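Last revised September 2024. This file replaces the April version in full.

# Wurley Reel and Spool Collection: Data Card

## Summary

The Wurley Reel and Spool Collection is a documented set of spools, reels, bobbins and flanged cores held by the Grorimance Study Collection. It contains more than 500 objects, together with catalog records and photographs. The present card describes how the objects are named, recorded, photographed and stored, and sets out the conditions under which the records may be reused.

The collection was formed for teaching. Students of industrial design and of conservation use it to learn how a simple part, two flanges and a hub, varies with the material wound on it and the way it is driven. It is not a survey of any single maker or industry, and it should not be cited as one.

## Scope

An object is accepted if it has at least one flange and a hub, or if it is plainly the separated part of such an object. Flat cards, pirns without flanges and cable drums too large for the shelving are excluded. Packaging is kept only when it carries information that is missing from the object itself.

The holdings fall into 4 groups:

- **Group A, textile.** Thread spools, ribbon reels and machine bobbins.
- **Group B, wire and cord.** Reels for fine wire, solder, twine and fishing line.
- **Group C, film and tape.** Reels for motion picture film, audio tape and paper tape.
- **Group D, perforated and open flange.** Spools whose flanges are pierced, meshed or slotted over a substantial part of the face, whatever they were made to carry.

Group D was added in the current revision. Its members had been divided among the other groups, often on weak evidence of use. Assigning them by form has made them easier to find and has removed a large number of doubtful attributions.

## Record structure

Each object has one record. Records are supplied as a single comma-separated file, `wurley_objects.csv`, encoded in UTF-8.

| Field | Content | Required |
|---|---|---|
| `object_id` | Group letter and running number | Yes |
| `group` | A, B, C or D | Yes |
| `flange_count` | Number of flanges present | Yes |
| `flange_match` | `equal`, `unequal` or `unknown` | Yes |
| `flange_face` | `solid`, `spoked`, `perforated` or `mixed` | Yes |
| `hub_form` | `plain`, `stepped`, `ringed` or `waisted` | Yes |
| `bore` | Shape of the central hole | If visible |
| `material_stated` | Material as marked on the object | If marked |
| `material_judged` | Material as judged by the cataloger | No |
| `condition` | Code from the condition list | Yes |
| `shelf` | Storage location | Yes |
| `notes` | Free text | No |

Blank cells mean that a feature was not examined. The value `unknown` means that it was examined and could not be settled. Users who merge the file with other data are asked to preserve this distinction.

## Terms

**Flange.** The disc at either end of the hub. Where two flanges differ, each is described in `notes`, beginning with the thicker.

**Hub.** The cylinder joining the flanges. The word "core" is reserved for a hub that has been separated from its flanges. "Barrel" appears in older records and has the same meaning as hub.

**Bore.** The hole through the center. Bore shape is recorded as seen on the flange face and should not be taken as evidence of the shape inside the hub.

**Perforated.** Pierced by many small openings, whether round, oval or rectangular. A flange with a few large openings is recorded as spoked.

**Ring.** A raised band on the hub, including a band at the junction with a flange.

**Step.** A change in hub diameter. A line or groove alone is not a step and is entered in `notes`.

## Handling perforated spools

Perforated flanges are the most easily damaged surfaces in the collection. The openings hold dust and fiber, and the thin material between them can bend or split under light pressure. The following rules apply to all of Group D.

1. Support the spool at the hub. Do not lift it by one flange.
2. Wear clean nitrile gloves. Cotton catches in the openings.
3. Remove dust with a soft brush, working from the center toward the rim.
4. Do not push a tool, swab or wire through a perforation.
5. Do not stack spools flange to flange without a tissue interleaf.

Adhesive labels are no longer applied to any flange. The object number is written on a paper tag and tied through the bore with undyed cotton tape.

## Photographs

Photographs are intended to show form and surface. They are unscaled, and no measurement should be taken from them. The view along the hub and the view toward a flange face answer different questions, and catalogers are asked to consult both before completing `flange_face` and `hub_form`.

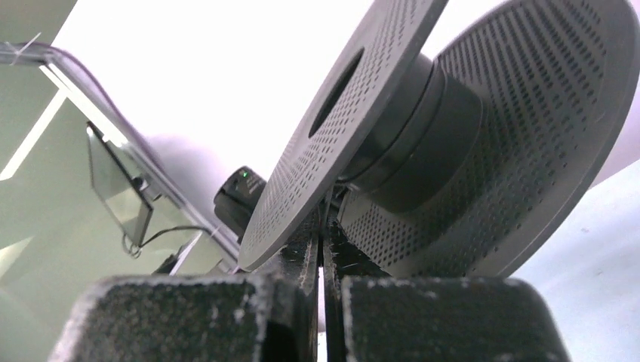

Perforations in the flange faces, with the hub between them.

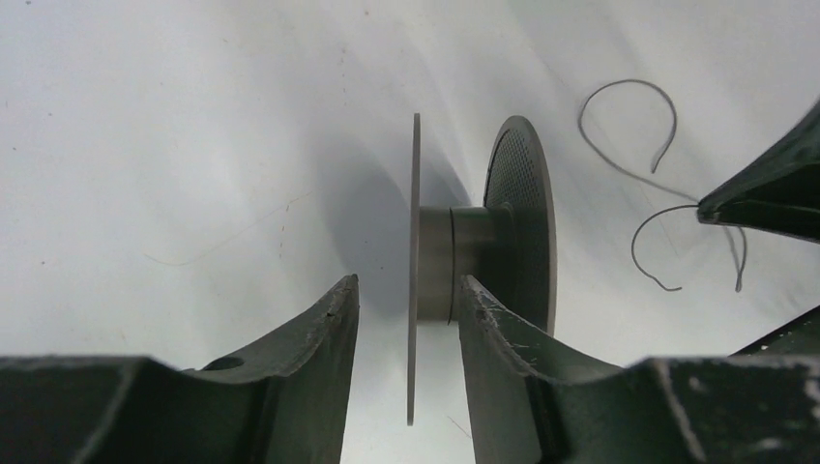
Henriques, writing in response to the draft of this card, asked that `flange_face` be divided into two fields, one for each flange. A spool may well have one solid flange and one perforated, the comment continued, and the single value `mixed` does not tell the reader which is which. It also hides the cases in which both flanges are pierced but in different patterns. Henriques further recommended that the type of opening be recorded from a short fixed list, and that catalogers leave the entry blank when the openings are too fine to be told apart by eye.

The recommendation has been accepted in part. The next release will carry `flange_face_1` and `flange_face_2`. The list of opening types is still under discussion, as trial catalogers did not agree closely enough on the boundary between oval and rectangular slots.

## Condition codes

| Code | Meaning |
|---|---|
| C1 | Complete, stable, no visible loss |
| C2 | Complete, with scratches, dents or surface deposits |
| C3 | Incomplete or distorted, stable |
| C4 | Actively deteriorating, handling restricted |

A record coded C4 is reviewed every 14 weeks until the object has been treated or its condition has settled. All other records are reviewed when the object is next requested.

## Storage

Objects are kept upright on padded shelves, with the hub horizontal and both flanges supported where their diameters allow. Spools with unequal flanges rest in cut foam cradles so that the weight does not fall on the rim of the larger flange. Groups A and B are held in the Arby Room. Groups C and D are held in the main store, where the shelving is deeper.

Relative humidity in both rooms is set at 40 percent. Plastic spools are kept apart from metal ones wherever the material is known, and are placed in vented boxes.

## Known limitations

- Material judgments were made by eye. Coated metal and gray plastic have been confused in both directions, and `material_judged` should be treated as provisional for any painted or coated object.
- Group B is overrepresented as a result of one large gift.
- Original use is recorded only where a marking or a donor statement supports it. Most Group D records contain no statement of use.
- Records carried over from the April version use "mesh" loosely, for woven mesh and for perforated sheet alike. Correction is in progress.
- Hub interiors have not been examined.

## Access and reuse

Records and photographs may be used without charge for teaching and research. Commercial users must obtain written permission from the Grorimance Study Collection. The suggested form of citation is:

> Grorimance Study Collection. *Wurley Reel and Spool Collection: Object Records and Photographs.* Current revision.

Requests to examine objects should give the object number and state whether the spool needs to be removed from its cradle. Errors in the records may be reported through the collection office, quoting the object number and the field concerned. Corrections are entered in the working file on receipt and appear in the next release.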